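双臂桌面整理平台的感知与任务规划软件设计

课程项目报告
2021年1月10日

摘要

本项目在一台双臂桌面操作平台上实现了一套整理任务软件,包括物体感知、任务规划、双臂协调控制和数据回放工具。系统以固定相机的彩色图像和深度图为输入,输出两条机械臂的关节轨迹和夹爪开合指令。报告说明各模块的设计、接口和测试方法,并记录调试中遇到的问题。项目代号为Karitz,代码仓库和下文中的程序包都沿用这个名称。

一、项目背景

课程给出的题目是“用现有双臂平台完成一项日常整理任务”,硬件不允许改动,工作量集中在软件上。我们选择的任务是把散放在桌面上的小件物品归位:餐具插入杯中,扁平物品放到托盘上,小件收进抽屉。这几类动作对感知和规划的要求不同。餐具细长,深度图上容易断开;扁平物品高度太小,和桌面难以分开;抽屉需要先拉开再放入,动作之间有先后关系。

实验室之前已有一套单臂抓取程序,名为Gornalthorpe,它把识别、规划和控制写在同一个循环里。单臂情况下这种写法够用,换成双臂后,一侧手臂等待规划结果时另一侧也会停住。我们读完旧代码后决定只保留其中的夹爪驱动和标定文件格式,其余部分重写。

二、总体结构

Karitz由四个进程组成:感知进程、规划进程、控制进程和记录进程。进程之间用消息通信,不共享内存。感知进程发布场景状态,规划进程订阅场景状态并发布动作序列,控制进程按序执行,记录进程订阅全部消息并写入磁盘。

场景状态是一个列表,每一项包含物体编号、类别、位姿、包围盒和置信度。早期版本的场景状态里还带有点云,消息过大,规划进程经常收到过期数据。后来点云只在感知进程内部使用,需要抓取候选时由规划进程发请求,感知进程单独返回某个物体的局部点云。

控制进程的优先级最高,与其他进程分别绑定在不同的处理器核上。它只接受带时间戳的轨迹,时间戳落后于当前时刻的轨迹直接丢弃,并向规划进程返回错误码。这条规则在五月的第一次联调后加入,当时规划进程重启,旧消息队列里的轨迹被重新送出,左臂朝着一个已经不用的位置移动,我们按下了急停。

三、感知模块

感知分为三步:桌面分割、实例分割、位姿估计。

桌面分割使用平面拟合。工作面是一块奶白色的大板,表面纹理很少,立体匹配在板面中央会出现空洞。直接对原始深度做拟合时,平面的倾角在相邻帧之间有可见的跳动。我们的处理方法是在启动时采集无物体状态下的深度,拟合一次平面并保存,运行中只检查残差,残差超过阈值才重新拟合。平面参数固定以后,扁平物体的检出稳定了很多。

实例分割网络使用公开权重初始化,在自行标注的图像上微调。标注时把细长餐具的可见部分单独作为一类,不要求标出杯内被遮挡的部分。背景布是黑色的,布面有褶皱,网络偶尔会把褶皱的边缘识别为细长物体。我们在后处理中加入了高度和范围检查,投影到工作区以外的实例一律去掉。

平台上的线缆也带来过误检。两根斜向的线从相机视野上部穿过,在彩色图上呈交叉状,深度图中时有时无。线缆位置不随任务变化,所以用一张静态掩膜遮住。掩膜的缺点是手臂抬高时夹爪会有一部分落在掩膜内,不过夹爪位姿由正运动学给出,不依赖图像,对任务没有影响。
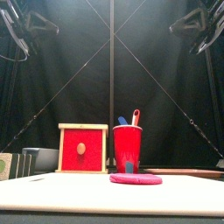 图1 双臂平台工作区,两侧夹爪抬起,红色杯子前放有粉色圆形海绵垫

位姿估计按类别采用不同方法。杯子和碗近似为旋转体,只估计轴线和开口高度。带抽屉或柜门的木盒外形规则,用轮廓和包围盒配准,再由小圆钮的位置确定拉动方向。海绵垫只估计中心点和上表面高度,绕竖直轴的转角不输出。杯中的餐具只估计露出部分的主轴方向,抓取点取在主轴靠上的一段。

遮挡是位姿估计误差的主要来源。图1中的海绵垫与杯子底部在图像上重叠,如果按包围盒底边来求杯子的落点,结果会偏向相机一侧。修改后的程序先从杯身两侧的直线段求轴线,再与桌面平面求交得到落点,不再使用底边。碗被木盒挡住一部分时也有类似问题,此时用可见的碗口弧段拟合圆,弧段过短则把该物体标为“不可抓取”,等遮挡物移开后再更新。

四、任务规划

规划分两层。上层是符号规划,把整理目标表示为一组谓词,例如“物体在托盘上”“抽屉已打开”“夹爪为空”。下层是运动规划,为每个动作求无碰撞轨迹。

上层动作有抓取、放置、插入、拉开和推回。每个动作写明前提和效果。推回抽屉的前提是夹爪为空,并且抽屉开口上方没有另一条手臂,后一个条件是在仿真中发现碰撞后补充的。搜索使用带启发函数的前向搜索,启发值取未满足目标的数量,物体数量不多时可以很快返回。

左右臂的分配也放在上层完成。最初按物体位于中线哪一侧来分配,规则简单,但靠近中线的物体会因位姿噪声在两臂之间来回切换。后来加入了滞回区间:物体一旦分给某条手臂,除非位置越过区间边界,否则不再改变。杯子、木盒这类放在中间的物体受益最明显。

下层使用随机采样方法求路径,再做平滑和时间参数化。碰撞模型包括工作面、两侧立柱、中间的竖直金属杆和全部已识别物体。金属杆较细,第一版模型没有包含它,仿真里一切正常,实机上右臂从后方绕行时离杆很近。此后我们规定,碰撞模型中的固定结构必须对照实物逐件确认,并由两名组员分别签字后才能合入主分支。

规划失败时,系统按次序尝试更换抓取候选、更换手臂、推迟该动作。同一动作失败满3次后停止并提示人工处理。这个上限写在配置文件里,没有做成自适应。

五、双臂协调与控制

两条手臂可以同时运动,但工作区中部只允许一条手臂进入。我们把中部空间定义为互斥区,手臂进入前申请锁,离开后释放。锁由控制进程管理,规划进程只在轨迹上标出进入点和离开点。若申请失败,手臂在进入点之前减速停住。

互斥区的办法比较保守,两臂同时需要操作中间物体时会排队等待。我们试过在时间维度上联合规划,轨迹更紧凑,但规划时间波动大,某一臂延迟后另一臂的时间表也要重算。考虑到课程周期,最终版本保留了互斥区方案,联合规划的代码放在单独分支。

夹爪控制采用位置加电流限制。抓餐具时电流上限较低,抓杯子时限制闭合宽度,避免把塑料杯夹变形。海绵垫容易压缩,闭合到预期宽度时电流变化很小,用电流判断“是否抓住”并不可靠。对这一类物体,我们改为提起后由感知进程检查原位置是否仍有物体。检查需要手臂先移开视线,每次多花一个等待周期。

插入动作单独编写。餐具对准杯口后先下降到杯口上方的预备点,再以低速下降,并监测末端受力估计值。受力超过阈值就退回预备点,在水平方向做小幅偏移后重试。偏移按螺旋线给出。

六、记录与回放工具

记录工具名为Kimex,最初只是一个把消息写进文件的脚本,后来成为调试中使用最多的部分。它以32毫秒为间隔保存关节状态、夹爪状态和场景状态,图像按感知进程的实际输出频率保存。各类数据使用同一时钟,回放时可以逐步前进或后退。

回放界面分为左右两栏,左侧为图像和识别结果叠加,右侧为规划树和当前动作。点击任一动作,时间轴跳到该动作开始的时刻。界面还能只把场景状态重新送入规划进程,在不启动机械臂的情况下复现规划失败。大部分规划方面的错误都是用这种方式定位的。

Kimex的文件格式有过一次不兼容的修改,旧记录需要转换才能打开。转换脚本已放入仓库的工具目录,使用说明见同目录下的文本文件。建议后续使用者在记录文件头部写入程序版本号,我们在后期才加上这一项,早期的一批记录无法确认对应的代码。

七、测试方法

测试分为单元测试、仿真测试和实机测试。单元测试覆盖坐标变换、谓词更新和轨迹检查。仿真测试使用Pakzad场景集,这是本组编写的一组桌面布局描述文件,共13个布局,每个布局规定了物体初始位置和整理目标。提交到主分支的代码必须先在全部布局上运行一遍。

实机测试前的检查步骤固定如下:

确认急停按钮可用;
两臂回到抬起姿态,夹爪张开;
检查标定文件日期;
启动记录进程;
以低速执行一次空轨迹;
启动感知进程,核对场景状态与桌面一致;
启动规划进程。

场景核对由人来完成。操作员在界面上逐个确认物体类别,出现误检时可以手动删除,但删除操作会写入记录。分析结果时,有过手动删除的运行单独归类,不与全自动运行混在一起。

八、结果与问题

在仿真中,全部布局均能得到可行的动作序列。实机上,放置到托盘和抓取杯中餐具两类动作比较稳定,插入和拉开抽屉的失败较多。插入失败多发生在杯内已有餐具时,新餐具的末端碰到已有餐具的柄,螺旋偏移的方向不合适,重试后仍然碰到同一位置。拉开抽屉的失败主要来自抓取圆钮时的偏差,圆钮小,夹爪指面只夹住一部分,拉动时滑脱。

把圆钮的位置估计改为近距离二次观测会有改善,但平台上的相机是固定的,手腕上没有相机,这一项没有实现。我们采用的替代做法是在抓取圆钮前让夹爪沿水平方向做一次轻触,由接触位置修正前后方向的误差,左右方向仍依赖图像。

感知方面遗留的问题是光照。白色板面受光很强,亮度饱和时浅色物体的边缘会丢失。调低曝光后,黑色背景前的深色夹爪又不易分辨。目前的曝光值由人工设定,更换灯位以后需要重新调整。

另一个问题是启动顺序。规划进程早于感知进程启动时,会把空的场景状态当作“目标已全部满足”,随即正常退出。现在的处理是增加一个“场景有效”标志,标志未置位时规划进程等待。

九、后续工作

短期内计划完成的内容有:插入动作的偏移方向由杯内已有餐具的主轴决定;把静态掩膜改为由线缆模型生成,减少对夹爪区域的遮盖;为联合规划分支补齐测试。抽屉动作需要重新考虑抓取方式,可能改为单指勾拉。

代码、配置文件和Pakzad场景集已存入课程服务器。运行环境的安装步骤写在仓库根目录的说明文件中,标定文件不随仓库发布,需要在平台所在的计算机上读取。

附录 主要配置项

plan.max_retry:同一动作的失败上限,默认3
plan.hysteresis:左右臂分配的滞回区间宽度
ctrl.zone_lock:是否启用中部互斥区,默认启用
ctrl.grip_profile:按物体类别选择夹爪参数
percep.static_mask:静态掩膜文件路径
percep.plane_residual:重新拟合平面的残差阈值
kimex.period_ms:状态记录间隔,默认32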